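Curnen opens order book for Serker gripper cells - September

For immediate release

Catering suppliers planning next year's kit can now reserve a Serker cell from Curnen. Deposits from 2 units up, price held for 67 days. Simulation trials first, hardware after.

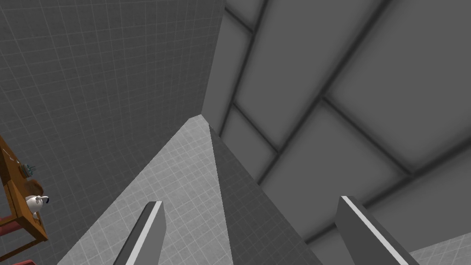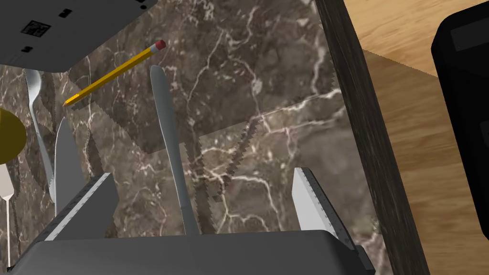
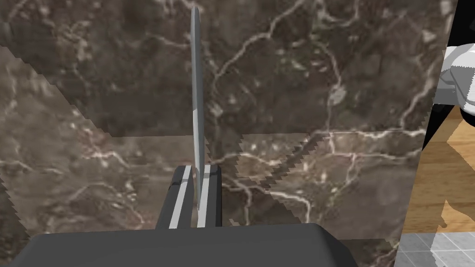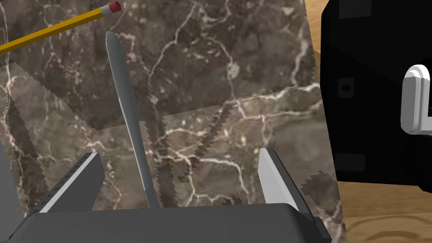

Budget for the gripper and the fitting seperately, says Áine McGrath, head of sales. "People price the arm and forget the rest. Then its back to finance for more."

First 49 orders get spare finger pads included. Leasing on request, terms to follow.

Press: Peadar Fitzgerald, Curnen press desk, mornings only.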